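**Two-arm cell keeps missing the banana plugs after I moved the board – where do I start?**

**Ye-rin Kwon**

Hi all, hoping someone's been down this road. I look after a small bench cell at work, two arms in a pale walled booth with a task board in the middle, and it ran fine until I took the board out for a clean and put it back. The arms find the buttons and the switches no worries, but anything to do with the banana plugs is now a lottery. The fingers come down a bit to one side, the plug tilts, and then the arm faults on force and sulks until I clear it.

I've re-taught the plug position twice and it drifts off again by the next morning. I haven't touched the wrist camera calibration because the last bloke left a note saying DON'T, with no explanation. Speed is at 30 percent.
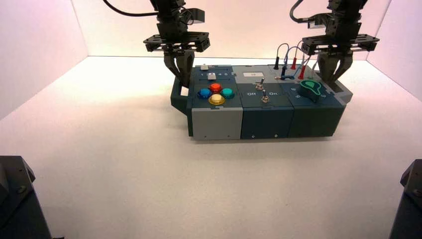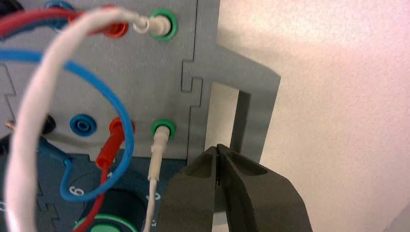 The supplier (Wimia) wants me to send the gripper back, and that's weeks of sitting on my hands, so I'd love to rule out the cheap stuff first. I've also got a pair of fingertips in the drawer, never fitted. Would you swap them now or leave well alone? And is there a trick to getting the board back in the same spot every time? At the moment I line it up by eye with a bit of tape, which I suspect is about to get me told off.

**Normunds Kütt**

Consider yourself told off, gently! Tape moves. Buttons are big and forgiving, so they'll hide a small shift all day, and plugs won't. I'd screw two dowel pins into a plate, fix the plate to the table and butt the board up against them. Mine cost next to nothing from the offcuts bin and I haven't re-taught since February.

Do that before you touch any software. Then jog the arm down over one plug at your slowest speed, stop just above it and look from the front and from the side. If it's off the same way on every plug, it's the board. If it's off by different amounts, have a look at the fingers – grab each one with the power off and see if it wobbles. Mine had a loose screw in the bracket and I'd blamed the camera for ages.

Leave the new fingertips in the drawer until you've got a position you trust. Change one thing at a time or you'll never know what fixed it.

**Gun-woo Ahn**

recalibrate the camera, ignore the note

**Behrouz Akbari**

Please back up the old calibration file before you do what Gun-woo says. I didn't, and spent a whole arvo getting home again.

Other thing to check is the leads. If they're stiff they pull the plug sideways as soon as the fingers let go, and it looks exactly like a bad teach. I swapped ours for the soft silicone kind and dropped the force limit a touch, and the faults mostly went away. Still get the odd one on a cold morning, never worked out why.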